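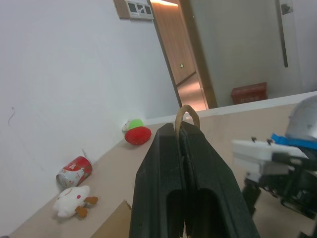 Paper bag, tan handle.

Mar 3, 2018

Print this post | E-mail this to a friend

I have been trying to bring my own bags to the grocery store for going on three years, and in that time I have become the owner of more bags than any household could fill. They live in the trunk of the car. I live, while shopping, in the store. You can see the problem.

The routine goes like this. I park, I think "bags," I get a cart, and I'm standing in front of the onions when it comes to me that thinking "bags" and carrying bags are separate activities. Going back means giving up the cart with the good wheels. So I buy another bag at the register, a nice stiff one with a lemon on it, and it goes to join its relatives in the trunk.

My friend Yesenia Ledesma keeps hers on the passenger seat, buckled in so the car won't beep at her. I tried it for a week. I got very good at unbuckling them and putting them in the back so somebody could sit down.

Meanwhile the paper ones pile up at home. I can't throw out a paper bag with handles. A plain one, sure, that's recycling, it lines the bin under the sink and goes to its reward. But give the thing a handle and I start imagining a future for it. Someone will need to borrow books. Someone will leave with soup. I give away soup perhaps twice a year, and both times I was handed my container back in a bag, so I'm not even breaking even.

My mother-in-law, Orvokki Pitkänen, folds hers flat and stands them between the fridge and the wall, sorted by size. I asked her once what she was saving them for and she looked at me as if I'd asked what she was saving the fridge for. When we moved apartments she produced 40 of them and packed our whole kitchen in an afternoon, and she has not brought it up since, except at Christmas and on birthdays.

So this March I'm making rules. One stack, no taller than the toaster. Anything with a torn handle goes. Anything so pretty I'd be sorry to use it also goes, to someone less sentimental. The lemon bags get hung on the front doorknob, where I will have to touch them to leave the house.

Day one of the new system, I moved them off the doorknob so I could get the door open, and drove to the store.

We needed onions anyway. The new bag has a pear on it.

Print this post | E-mail this to a friend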